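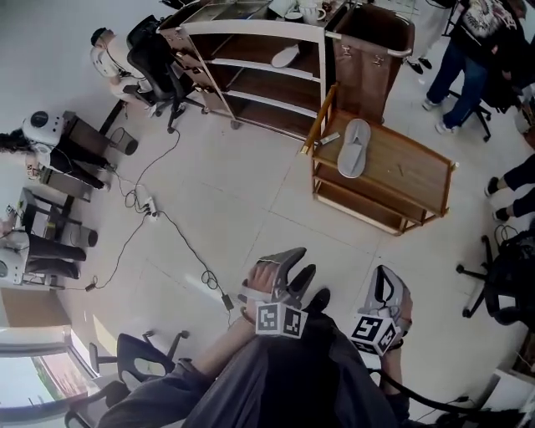

2019-06-07

Slippers again. One on an upper shelf of the tall unit, one on top of the low cart. Both light gray, same pair as far as I can tell. I have now written about these slippers three times since April and the storage plan has had no effect on them. The plan gives footwear the lowest shelf of the cart. It was agreed at the time.

Measurements, as I finally had the tape with me. The tall unit is 48 cm wide between the white side rails. The low cart is 12 cm narrower, so it would fit alongside under the window if the brown cabinet went to the other wall. The cabinet is the problem. The hooks on its front stick out and catch on sleeves, and anything parked in front of them has to be rolled away before a coat can be hung up. I wrote down 13 cm as the minimum clearance and will test it with Lungile's winter coat, the thickest one available.

Casters on the tall unit: still no brakes. Gumden lists a locking type with the same stem, sold singly. Two would be enough if they go on diagonally opposite corners. The price is fine, the delivery charge is not. I will ask at Dlamini first, where they keep odd casters in a drawer and let you try the stem before paying. If they have none I will order from Gumden and add the felt pads to make the charge worthwhile.

The mug and saucer have moved up to the top of the tall unit. I dislike this. It is the highest surface, the unit rolls, and a full cup up there is a matter of time. Proposed: cups go on the cabinet, behind the white rail. Lungile Mofokeng objects that the cabinet top is for mail. The mail could go in the tray of the cart, but then the remote needs another place, and the remote has been through four places already. Left open.

Cables. The white power strip is still on the floor with the black leads tangled across the tiles. Pale tiles and black cable, so at least it is easy to see in daylight. In the evening less so. Options considered:

1. Cable channel along the skirting. Tidy, but it needs a run of over 5 m and two inside corners.
2. Strip screwed to the back of the cabinet. Short leads will not reach.
3. Hook-and-loop ties and a box. Cheap, can be done this weekend.

Option 3 for now. The small black plug adapter goes in the box as well. I keep finding it on the floor by itself, and it is the only one we have that fits the old lamp.

Went through the Urkatetti leaflet again at lunch. Their shelf inserts come in dark wood and could pass for a match with ours, but the sheet gives a load per shelf only for the wide version. Called, got a recording, reference 691 for a callback. The Drundwood ones are heavier and would need a rail of their own. I would sooner keep the present shelves and move the middle one up two positions - it takes ten minutes and costs nothing. Must take everything off first and hold the shelf level while the second pin goes in. Last time I did it alone and scratched the rail.

Tomorrow: Dlamini before noon, cable ties, coat test. Sweep under the cart while it is out of the way. Slippers to the bottom shelf, both of them.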